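Thread on virtual commissioning, now that we've done it properly on two machines. I write PLC code for a small company that builds case packers and tray loaders. Posting this for people in shops our size, where there is no simulation department and the controls person does everything.

---

2/ The machine was a tray loader for Gralness, who make bakery packaging. Infeed belt, lane divider, a pick and place unit, and an outfeed with a reject chute. Nothing exotic. The reason we modeled it at all is that the frame was going to be late and I had a finished program with nothing to run it on.

---

3/ We used Nillex for the model. I'm not going to compare it with other packages because I haven't used the others enough. It imports CAD, it talks to our PLC over the network, and Vilém Hrubý, who does our mechanical design, could learn it without a course. That was the bar.

---

4/ First lesson: don't import the whole assembly. Vilém exported everything, including every bolt and washer, and the model ran at a crawl. He went back and suppressed fasteners, cable tray, guarding and the cabinet internals. After that it ran in real time on an ordinary engineering laptop.

---

5/ Second lesson: decide early what is physics and what is just motion. We made the products physical on the infeed and the divider, where they bump into each other. Once a product is gripped it is attached to the tool and that's it. Trying to simulate suction cups was two days I won't get back.

---

6/ I/O mapping is where most of my time went. The tag list had 2,000 entries and the names in the model didn't match the names in the program. Esther Mollel wrote a script that compares both lists and prints whatever is missing on either side. We now run it every time either list changes.

---

7/ If you do one thing before starting, agree on tag names with the mechanical side. Put it in a shared sheet. Ours has the tag, the device, the normal state, and who owns it.

---

8/ What we found in the model before any hardware arrived: 11 faults in my sequence. Most were small. A missing timeout, a sensor I had read as normally open, a reset that worked in auto and did nothing in manual.

---

9/ Two were not small. The divider could start a lane change while a product was still under the gate, and the pick unit could be told to go home through the outfeed guide. On the real machine the second one means a bent arm and a week waiting for parts.

---

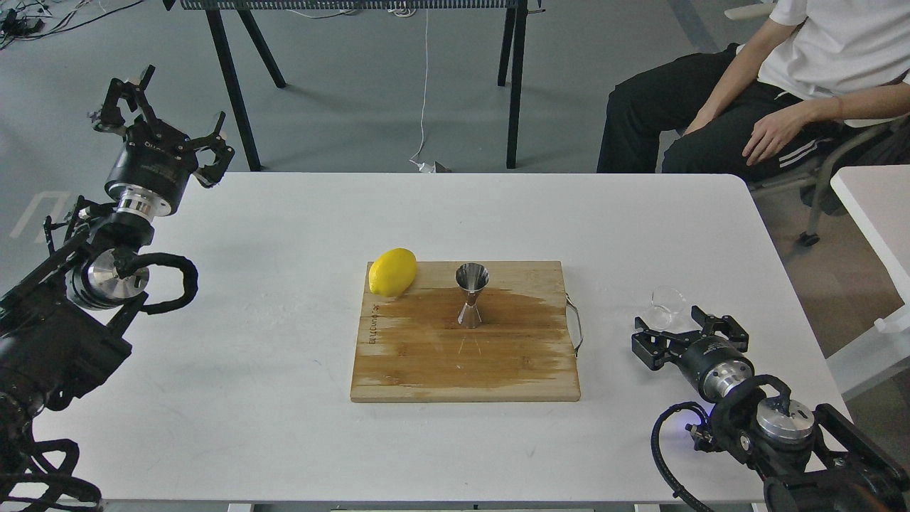
---

10/ Product files are the part I'd spend more time on next time. We modeled one box size, perfectly square, always the same weight, and the customer runs a lot more than that. A simulated product goes where you tell it. Real ones don't have to – put a lemon on a belt, like the one on that cutting board, and it will roll off in whatever direction it likes, while the metal jigger next to it has a flat rim to stand on and a shiny surface that can throw off a photo eye. Your model will treat both as a block unless you tell it otherwise. Ask the customer for the worst product they run and build that one first.

---

11/ Same goes for sensors. In the model a photo eye is a straight line that is either broken or not. We added a 30 millisecond delay to each one and a switch that makes it flicker. Both took minutes to set up, and the flicker found a counting bug the same afternoon.

---

12/ Operator screens: Hye-jin Cheon at Gralness asked if her shift leads could try the screens before delivery. We put the real HMI project on a panel, connected it to the model, and let them run it from a desk. They asked for a bigger jam reset button and for alarms in the order they happen. Easy changes in March, annoying changes on site.

---

13/ We also tried a headset for an hour. It was useful for one question, which was whether a person can reach the reject bin with the guard door open. The answer was no, and Vilém moved the hinge to the other side. For everything else a normal monitor was quicker.

---

14/ What the model did not catch: a drive parameter set for the wrong motor, a loose encoder plug, air pressure dropping when the neighboring line started up, and static on the film. None of those live in the program, so I didn't expect it to. Plan site time for them anyway.

---

15/ Safety is separate. We stepped through the safety logic in the model to check that stops and resets did what the drawings said, but the validation was done on the real machine with real doors and real e-stops. Please don't let anyone sign that off from a simulation.

---

16/ On cost, I can't give a clean number. The modeling hours were real and they landed before the order had paid us anything. The second machine, a case packer for Babić, took less effort because we reused the conveyors, the sensors and Esther's script.

---

17/ Keep the model after shipping. Babić called with a stoppage that only happened after a power cycle. I loaded their program into our PLC, restarted it with the model in the same state, and saw the sequence come up one step too far. Fixed and sent back before their night shift.

---

18/ A few people asked about version control. PLC project, model and HMI go in one folder with one version number. If one changes, the number goes up for all three. It's crude – but we have stopped testing old code against a new model.

---

19/ Tiziana Fabbri asked whether this is worth it for a one-off machine. For a plain conveyor, I wouldn't. If there are two moving things that can reach the same space, I would, even if you only model that corner.

---

20/ Next one is a palletizing cell for Gurneo with a robot we haven't used before, so we'll be running the vendor's controller software alongside the PLC. Vilja Vuorinen is setting up the connection now. I'll add to this thread once we know how the timing between the two holds up.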